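Verville insurer's storm add-on leaves plenty unsaid

Homeowners in Verville have been getting letters from Stidura, the regional insurer, offering a new add-on that covers water backing up through drains and sewers. The mailing calls it "complete peace of mind for your basement." The policy wording that goes with it is a good deal less relaxed.

The add-on costs $51 a year for a single-family house and pays up to $3,000 per claim, after a $1,000 deductible. That leaves a household with the largest allowed loss holding $2,000 from the insurer at best, if the deductible comes off the limit, or $3,000 if it comes off the damage itself. The letter doesn't say which. The policy form says the deductible "will be applied to the amount payable," and a person could read that either way, though the cheaper reading for Stidura seems the more natural one.

A new furnace alone can eat up that kind of money. So can tearing out wet drywall and carpet in one finished room.

Then there are the exclusions. The add-on does not pay when the backup is "connected with surface flooding," and in much of Verville the two tend to arrive on the same night. It does not pay for a sump pump that fails through lack of upkeep, and it leaves the insurer to decide what upkeep means. Owners who have made 3 water claims of any kind, on any policy, can't buy it at all.

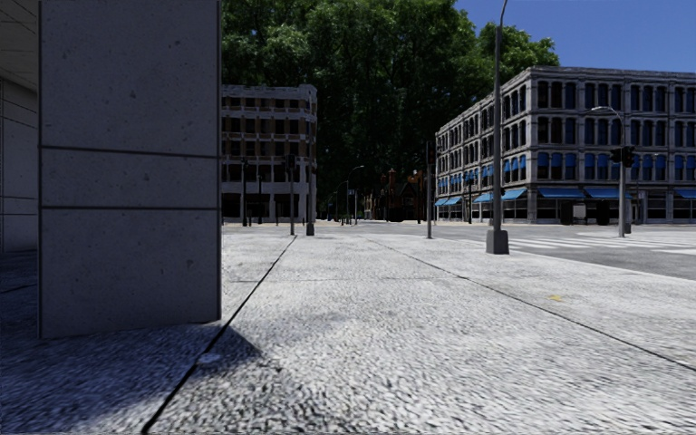 A street corner in a computer rendering.

Stidura said in a written statement that the add-on was "designed to be affordable" and that customers should read the full terms before they sign up. It would not say how many backup claims it expects to pay in the first year, or how it arrived at the limit. Asked whether the deductible comes off the damage or off the payment, the company said each claim would be "assessed on its merits." That is hard to square with a printed form that is supposed to settle the question ahead of time.

Other choices exist, although none of them is a bargain. Naleo, which sells through independent agents, includes a backup option with a higher limit but wants an inspection first, at the owner's expense. D'Souza, the brokerage on the east side of town, says it will compare the two for free. It also earns a commission on whichever one you buy, so take the comparison for what it is.

Renters are left out of the Stidura offer entirely. The company says a version for tenants is "under review" and gives no date. Landlords can buy the add-on for the building, but a tenant's belongings in a basement storage room would not be covered under it.

Enrollment closes at the end of August, and coverage starts after a waiting period. The letter puts the deadline in bold type on the first page. The waiting period is in the policy form, under "General Conditions," and anyone thinking of signing up ahead of the fall rains would do well to find it first – along with the line that lets Stidura change the price at renewal without a new letter.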